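The Long Way to a Decent Loaf of Rye 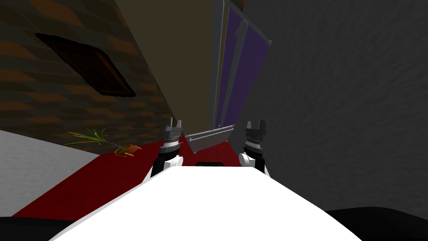 Brirham Monthly | Food & Home Desk

I have been trying to bake a proper sour rye since December, and I'd like to tell you it went well. It did not go well. My first loaf came out of the oven looking like something you'd use to hold a garage door open, and my second one was worse because I'd gotten confident.

The whole thing started with a slice of bread at Turkau, the little bakery on the hill side of Brirham where you have to get in line before 7 a.m. if you want anything other than a roll. They had a dark rye on the counter, sliced thick, with salted butter. I ate it standing up in the parking lot and then went back in and bought a whole one (and a second one for the freezer, which never made it to the freezer).

So I bought rye flour. Then I bought the wrong rye flour, the light kind, and had to go back for the dark. If you've only ever baked with white flour, rye is going to feel like a prank. You don't knead it so much as stir wet cement. It sticks to the spoon, the bowl, your wrists, the faucet when you try to rinse your wrists. I kept adding flour to make it behave like the dough I knew, and that's exactly how I ended up with loaf number one, the doorstop.

My starter took 3 weeks to get going. I kept it in a jar on top of the fridge and fed it every morning with coffee in my other hand. For the first week it smelled like gym socks, then like nail polish, and then one morning it smelled like apples and had climbed halfway out of the jar. I was so happy I took it in to show people at work! They were polite.

Here's my recipe as it stands now, scribbled on the back of an electric bill: 512 grams of dark rye, a big scoop of starter, salt, a spoonful of molasses, caraway if you like caraway, and enough warm water that you start to worry. Stir it, scrape it into a greased pan, smooth the top with a wet hand, and leave it alone. I mean really alone. I used to lift the towel every twenty minutes and poke it.

The baking is easy enough. Hot oven to start, then turn it down and let it go for an hour. I finally broke down and got a thermometer, and I pull the bread when the middle hits 209. No, sorry, my oven thermometer and I have had words about this. Go by the sides: when the loaf has pulled in from the pan all the way around, it's close.

Then comes the part I still can't stand, and that's waiting a full day to cut it. Cut it warm and you get gum on the knife. I lasted until bedtime on my fifth try, and the middle still smeared a little, but the flavor was there, sour and a bit sweet, with a crust that fought back.

I had a slice for breakfast this morning with butter and radishes. It isn't Turkau's. Theirs has a shine on top that I haven't figured out, maybe a brush of starch and water, and I'm trying that next. I've also got half a bag of the light rye left over, so if anyone has a good cracker recipe, send it to the food desk.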